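4. Your first shop: washing and putting away salad and vegetables

By now your Joly salad set should be out of its box, rinsed in warm soapy water and dried with a soft cloth. If you skipped section 3 because you were itching to get going (we do understand), please pop back and do the rinsing first, as a little dust from the packing card always finds its way into the corners.

What follows takes you through a normal week's greens, from the moment you come in from the shops to the moment the fridge door closes. It reads as rather a lot of steps, but once you have done it a couple of times it becomes second nature, and you will probably find your own order for things.

Before you begin

1. Clear a good stretch of table or worktop and wipe it down. You want room to spread everything out, so move the post, the fruit bowl and yesterday's newspaper somewhere else for ten minutes.

2. Set the tray towards the back of the table, where you can reach it without leaning over the wet things. It is shallow on purpose, so that leaves lie in a thin layer and don't squash each other.

3. Put all your vegetables out together and take a moment to look them over. Anything bruised or going soft wants eating tonight, so keep it to one side.

4. Leave bagged lettuces in their bags for now. Loose ones go first, having nothing round them to keep the moisture in, and they flag quickly in a warm kitchen.
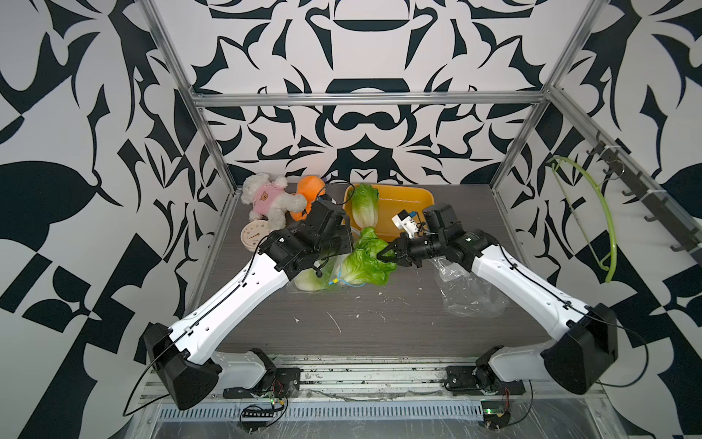 Do I have to take a lettuce out of its plastic bag before it goes in the fridge?

It can stay in the bag for a day or two quite happily, provided the inside isn't swimming with water. If you see puddles in the bottom, take the lettuce out, shake it gently over the sink and wrap it in a dry cloth before it goes into the Joly box.

Washing

5. Fill the bowl with cold water to the 5 litre line. Please don't be tempted to go higher, as a full bowl is heavier than it looks and the water slops over the rim the moment you put your hands in.

6. Twist off the outer leaves of the lettuce and drop them in the compost if they are tatty. Trim a thin slice from the base, then separate the remaining leaves with your fingers. A knife will do it, of course, but cut edges brown much sooner.

7. Lower the leaves in and swish them about. Let them sit for a minute or so while the grit sinks, and lift them out with your hands. Tipping the bowl through a colander only pours the grit back over the leaves you have just cleaned.

8. Change the water and repeat if the leaves came from a garden or a market stall. In August, when everything is dusty, we usually give ours three goes.

Note: the colander holds 300 g of leaves comfortably. For a large lettuce, work in two batches.

Drying and storing

9. Spread the leaves over the tray on a clean tea towel and pat them with a second one. They needn't be bone dry, but they shouldn't drip when you pick one up.

10. Lay the Joly liner in the bottom of the storage box, ribbed side up. Pile the leaves in loosely, close the lid and open the small vent by one click.

11. Firm vegetables such as carrots and peppers go in the second box, unwashed, with the vent fully open. Wash those as you need them.

Caution: don't put the box on the top shelf right against the back of the fridge. Leaves freeze there and turn to slime when they thaw, and no amount of cold water will bring them round.

Caution: the lids are not suitable for the dishwasher. The boxes and the tray are, on the top rack only.

12. Change the tea towel or liner whenever it feels damp to the touch. Friday evening is a good time if you shop at the weekend, and it gives you a chance to see what wants using up.

Spare liners are sold in packs under part number 236, from the Stemach shop in Jevthorpe or by post through Stunard. If a lid has arrived cracked, keep the box it came in and turn to section 9, where you will find the returns slip.

Next: section 5, Keeping herbs fresh in the tall jar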